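首页 > 话题 > 机器与日常劳动 > 长帖串
搜索 请输入关键词 热门搜索 清空

Rocío Ccori
2020-03-17

1/
大家好。我用中文写这一串，是为了练习，也因为我的问题来自一家中文的小店。如果句子有不自然的地方，请直接告诉我，我会很感谢。
问题是这样：现在的机器，能不能做家里和店里的杂活？我说的杂活，是擦桌子、叠衣服、把货放回架子，这一类没有人愿意写进说明书的事情。

2/
先说我的立场。我在一家叫 Getico 的公司做排班和培训，给小商店提供临时的理货员。所以我不是工程师，我对机器的了解，主要是从展会、产品资料和跟销售人员的谈话得到的。请按照这个程度来相信我。

3/
去年11月，我看了 Dukside 的一次演示。一只机械手从盒子里取杯子，放到托盘上。做得很稳，我也鼓掌了。
可是杯子都是同一种杯子，盒子是他们自己带来的盒子，灯也是他们自己带来的灯。我问销售，如果杯子倒着放呢？他说，下一个版本会考虑。

4/
我对他没有意见。他回答得很客气，也没有骗我。我只是想，在我们客户的店里，东西从来没有全部正着放的一天。

5/
所以我最近一直在看笔。对，就是普通的圆珠笔。
笔很便宜，很轻，不怕摔，看起来是最适合给机器练习的东西。以前我也这样觉得。后来我自己整理过一次，我的看法改变了。

6/
笔的第一个困难，是它们会互相压住。你拿一支，旁边的三支也跟着动。笔夹会勾住别的笔夹。你看准了一支，手指到的时候，它已经滚到另一个方向。
人不觉得这是困难，因为我们的手指一边碰一边改主意。这个“改主意”，我不知道用中文的技术词应该怎么说，希望有懂的朋友教我。

7/
第二个困难是透明的材料。Lurkala 有一份给商家看的资料，里面很诚实地写，他们的相机对透明和半透明的物体识别较差，建议“优先选择有颜色包装的商品”。
读到这里我笑了。文具店的老板怎么优先选择呢？请顾客不要买透明的笔吗？

8/
下面说具体的活。店里卖文具，也卖卡牌，两样东西挨得很近。笔杆是半透明灰白色的，笔头和握手的地方颜色深，散在浅色的木架上，紧挨着 KAYOU 的黄色展示盒。左手已经握着一小把白杆的笔，右手还伸在笔堆里挑。 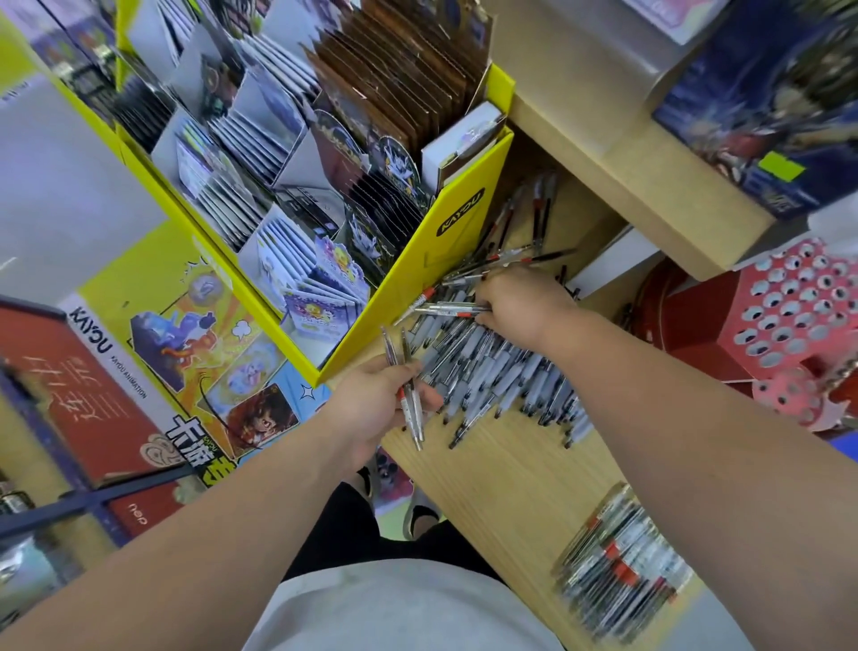
9/ 左手和右手，做的是两件事

我觉得大家讨论机器人的时候，说右手说得太多。怎么抓，抓得准不准，一分钟抓几次。
左手的工作没有人拍视频。它要握住已经拿到的笔，不能太紧，太紧了新的笔放不进去；不能太松，松了全部掉下来。每多一支，整把的粗细就变一点，手指就要让开一点。
我问过两家公司，他们的机械手能不能这样“越拿越多”。一家说可以换成小盒子，拿一支放一支。另一家没有回复我的邮件。

10/ 换成小盒子，行不行？

行。我认真想过，这个办法不丢人。洗碗机也不像人那样洗碗，它把碗的位置规定好，然后喷水。
但是小盒子要有地方放。卡牌的展示盒已经占了架子很大的一块，旁边不可能再留一块干净的空地给机器。而且盒子满了以后，谁来换？如果还是店员来换，那么店员只是从整理笔变成了照顾机器。

11/ 算一笔小账

Softić 是给仓库做设备的，他们给我们报过一个租用价格：每个月540欧元，一台，不包括安装。对仓库来说可能便宜。
我们一个店员整理文具那一段架子，每天用10分钟。我反复算了几次，没有办法让这两个数字见面。
当然，如果同一台机器还会扫地、收银、把卡包摆齐，那就是另外一笔账。可是合同上写的是“单一品类”。

12/ 那么家里呢？

家里更难，我的看法是这样。店里至少有货架，有价签，有一个“应该在的位置”。我家的抽屉里，笔和电池、橡皮筋、不知道哪扇门的钥匙住在一起。
我妹妹买过扫地机器人，她很满意。我也承认它是好机器。不过每次开动以前，她要先把地上的袜子和电线拿起来。弯腰的那部分，还是她的。

13/ 有人会说我太悲观

昨天一位同事看了我的草稿，说你把机器和熟练的人比，不公平，应该和第一天上班的人比。
这句话有道理，我想了一个晚上。第一天上班的人确实也很慢，会把笔放错，会碰倒卡盒。但是我告诉他一次“红黑的放这边”，他就明白了，连我没有说到的那几种他也会猜。现在的机器，我要给它准备很多例子，然后换一种笔杆，又要问一次销售。

14/ 我愿意改变看法的条件

我不想只说不行，所以写下2个条件。以后如果有公司满足，我会在这里公开说我错了。
第一，用店里本来的货，不整理，不换灯，让机器从一堆混在一起的笔里拿满一把，然后放进对的格子。
第二，旁边的商品不能碰倒。卡盒、小摆件、别人的货，都算。

15/ 关于工作

有读者私信问，我是不是怕机器抢走理货员的工作。我的回答可能让两边都不高兴：有些活我很希望它们拿走，比如晚上搬重箱子，比如在冷库里点数。整理笔不在我的名单上，因为它轻，可以坐着做一部分，年纪大的同事也喜欢。
如果由我来排顺序，我会先请机器去搬箱子。可是演示会上，大家总是让它拿杯子。

16/
今天先写到这里。想请教两件事：有没有人在自己的店里真的用过这类机器，超过一个月的？还有，“理货”和“整理”在你们那里有没有区别？我的词典说得不清楚。
回复我会慢慢看，因为我读中文还是比写中文慢。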